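Greltier Magnesium Capsules: Common Questions

Will it help me sleep?
Maybe, a little, if you were low on magnesium to begin with. If your diet is fine, don't expect much. We sell the stuff and we still think most sleep claims are oversold.

How many do I take?
Two with dinner, for 5 weeks. If you feel no different by then, stop buying it.
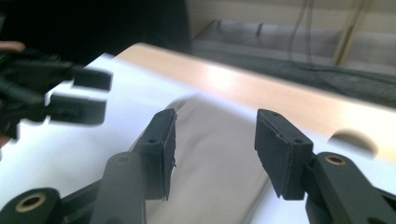

Two gripper fingers with flat pads

Is the Killora blend stronger?
It costs more. It has the same magnesium plus a pinch of lemon balm, too small a pinch to get excited over. Bottles hold 90 capsules either way.

What about all those five-star reviews?
There are 1,392 on the Kindum store page. Plenty were written the day the package showed up, so read them with that in mind.
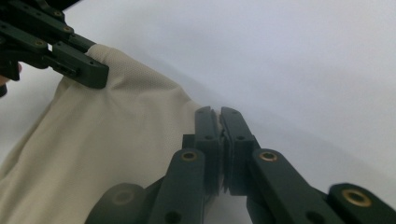

Beige fabric held at its upper corner

Can it upset my stomach?
Yes. Loose stools are the usual complaint. Cut back to one capsule, or quit.
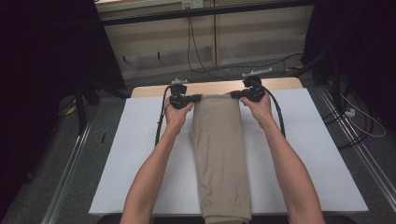

Can I take it with my prescriptions?
Ask your pharmacist first, especially if you take antibiotics or thyroid pills, or have kidney trouble. A web page can't clear you for that, and neither can a label with a leaf on it.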